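Motion Design Studio, week 6: writing your artist bio and cutting your reel

7 min read

We use cookies to keep this site working and to see which pages get read. Accept / Manage settings

Okay, so these are my notes from the board, tidied up a bit for the people who were out sick (there were a lot of you). I've left in most of the side remarks, so read it with a coffee.

We started with bios. I handed out the one Luminița Toma wrote when she first applied to festivals with her short film Zullport, and she was kind enough to let me mark it up in front of you. It ran to almost 46 lines. It began with the crayons she had as a kid! I love Luminița and I love her crayons, but a programmer at a festival is reading a stack of these at the end of a long day and wants to know what you make and where you've made it.

So, the order I'd use. First sentence: your name, what you do, where you live. Second: training, if you have any you want to mention. After that, two or three projects with your role spelled out. "Worked on Rondell" tells me nothing. "Painted and rigged the backgrounds for Rondell" tells me loads, and it also keeps you out of trouble when the person who did the compositing happens to be in the room. That happened to me once, by the way. I was very red.

Write it in third person for festivals and first person for your own site. Keep a long version and a short one, and put the last-changed date at the top of the file so you don't send out the one from two jobs ago.

Ylva asked if student work counts. Yes! Just say it's student work. If a piece was made for a class and then picked up by a client, the way the Peeters titles were, name both.

Reels next. Mine from last November is in the shared folder, and you're welcome to pick it apart (Sølve already has, at length, and he was right about the music). The rules I keep coming back to:

- Best shot first. Second best shot last.
- If you're not sure about a shot, cut it. I know. It hurts.
- Put your name and email on the opening card and again on the closing card, and leave both up long enough to read out loud.
- A credit line in the corner of each shot, saying what you did on it.
- Sound off should still work. Lots of people watch these at their desk with someone on the phone next to them.

Most of you are cutting too fast. When we watched Jonatan H.'s draft I asked him to hold on his opening title for twice as long, and the room went quiet in a good way. Type needs a moment. If you have five seconds of lovely lettering, let me have the five seconds.

Plates and stills: bring your own, even plain ones. Streets, walls, sky, whatever you've got. 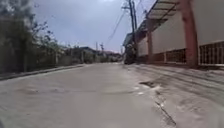
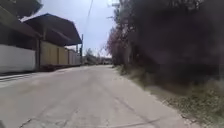
Pale concrete, both of them.

Back to reels for a second, as we ran out of time on breakdowns. A breakdown is the bit where you show the layers of a shot coming together, and you only need one or two. Pick the shot where the finished version hides the most work. Wipe from the raw layer to the final one, left to right, and don't add a whoosh. Please don't add a whoosh.

Jonatan Westerberg from Zostier is coming to the next session to look at reels with us. He hires juniors for their title work, so this is a real pair of eyes, and he's friendly. He'll stop the playback whenever he has a question, so be ready to say what you did on any given shot without looking at your notes.

For next time:

- Short bio, third person, printed. Two copies, one to keep and one to swap with your neighbor.
- Reel draft, any length under a minute and a half, on a drive. We've had bad luck with streaming in room 2064. (The edit suite next door, 2063, is open to you after class if you need to export.)
- A shot list for the reel with your role next to each line.

Sølve Boström has the spare drives if yours is full. Ask him before class starts, please, as he'll be running the projector once we get going.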